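The Blue Pen

Hanna rang me on my second morning at Tkachuk to ask if I had a proper desk yet, and I said well, sort of. I had a table. It was big and white and you could have landed a small plane on it, and there was another white one pushed up against it, just a touch lower, so that anything you slid across went over the little step with a clunk.

"And what have you got on it?" she said.

"A pen," I said. "In a pot."

She laughed so much she had to put the phone down and come back. This was a woman who kept 62 china frogs beside her keyboard - she'd named them all, and she knew if you'd moved one!

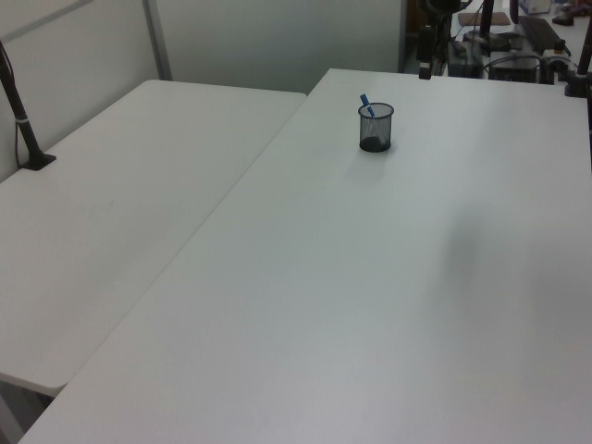

I did mean to bring things in. I had a plant lined up, and the mug from Ihor, and a tin of those ginger biscuits. But then Mr Eze came by with the Grulum papers, all 166 pages of them, and spread them from one end to the other, and for the first time in my working life everything fitted. We walked up and down beside it like generals.

"Whose pen is this?" he asked, when we got to the last page.

I said I'd thought it was his.

He turned it over, signed his name with it, very large, and dropped it back in the mesh pot. Then he gathered up his papers and went off humming down the corridor.

I took the plant home to Mum in February. She says it's doing ever so well.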